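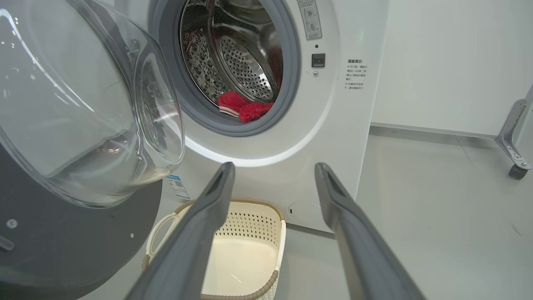
*Ekgate, 18 March 2024*

I've had the Clisel garlic press since last June, and I reach for it most evenings - even for a single clove! It handles unpeeled garlic nicely, though the bigger cloves need cutting in half first, and my wrists do feel it after a whole head. I gave my friend Kgomotso one too, and she mostly uses it for ginger (peel that, or you'll be picking out strings all night). 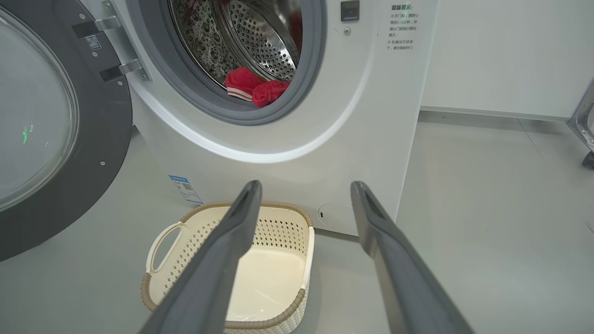 ## Cleaning and price

Rinse it right away and the holes clear easily. Mine cost 46 dollars - a bit steep, but I'd buy it again.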